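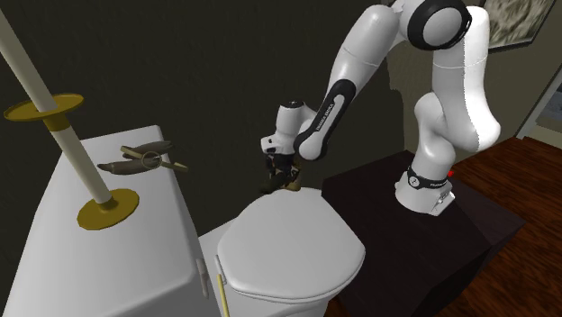

Glykeria Mavromatis was up a stepladder when I arrived at the old pumping house in Celholm, and she started talking before she had come down. "Look at the brackets!" she said. "Somebody drew those by hand, and then somebody else cast them, and they've been holding up a cistern all this time."

The cistern in question is cast iron, painted dark green, and belongs to a row of public lavatories that first opened beside the canal when Celholm was still a working port. Mavromatis has spent seven years writing a history of conveniences like these, and her book, Spending a Penny in Paltside, comes out in June. I had expected a funny book. It is funny, in places, but it is mostly about who was allowed to stay out of the house all day, and who wasn't.

"Women planned their whole route by it," she told me over tea in the yard. "If you lived in Paltside and wanted to go to the market, you had perhaps two hours. There was a men's block on the corner by the fish steps, and for years there was nothing for anyone else. I found one letter from a glove seller who simply stopped drinking anything before noon. She writes it so plainly, as if it were a tip about shoes."

That letter came from a box of 400 complaints kept by the town's works office, and she has read every one of them. Some are about smells. A great many are about the penny. One man wrote 11 times about a single door that stuck, and his handwriting gets larger as he goes on.

Her favourite chapter, and mine too, is the one on attendants. She traced the family of Grethe Blöndal, who looked after the Paltside block for most of her working life and kept geraniums on the sill, a kettle on the back shelf and a drawer of safety pins for anybody with a torn hem. "People went in to talk to her," Mavromatis said. "Girls left messages there for each other. Her granddaughter still has the key, and it's enormous - it's the length of my hand!"

The attendants went first, then the opening hours, then the buildings. The Paltside block is a sandwich shop now. She has been in for lunch and says the tiles behind the counter are the original ones, cream with a brown border, and that the cheese and pickle is very good.

I asked whether she thought towns would ever build them again. She put her cup down. "They'll have to. Ask anyone with a toddler, or a bus driver, or my mother. My mother knows every café in this town where you don't have to buy a bun first."

She will be giving a walk on the subject one Wednesday evening after the book is out, starting at the pumping house and ending at the fish steps. It takes in four sites, only one of which is still open. She recommends going before you set off.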